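Wetitz Table Top, Pale Grain

Light beige-cream surface with a fine long grain

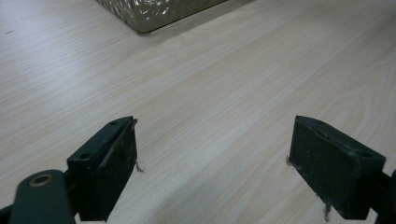
Product notes by Catríona Mac an tSaoi, Skamutance

The Wetitz is a replacement top for desks, craft tables and small dining tables. It is sold without legs. The grain is fine and pale, with a few darker streaks and some oval swirls. The pattern varies from one top to the next, so two tops placed side by side will not match exactly.

The finish has a soft sheen. Under a strong lamp the color looks warmer, and in a shaded corner it turns slightly gray. Order a sample chip if you need to match a shelf or a floor.

Fits the Sunent frame and the older Ji frame. Screws for both are in the box. Pilot holes are marked on the underside for Sunent only. Ji owners should use the paper template.

Item number: 753
Thickness: 19 mm
Load: up to 40 kg, spread evenly
Price: $193

Care: Wipe with a damp cloth and dry along the grain. Small marks usually come off with mild dish soap. Do not use scouring pads or wax. Put a mat under hot pans.

Tops ship flat. Check the corners before you sign for delivery. Returns are accepted if no screws have been fitted.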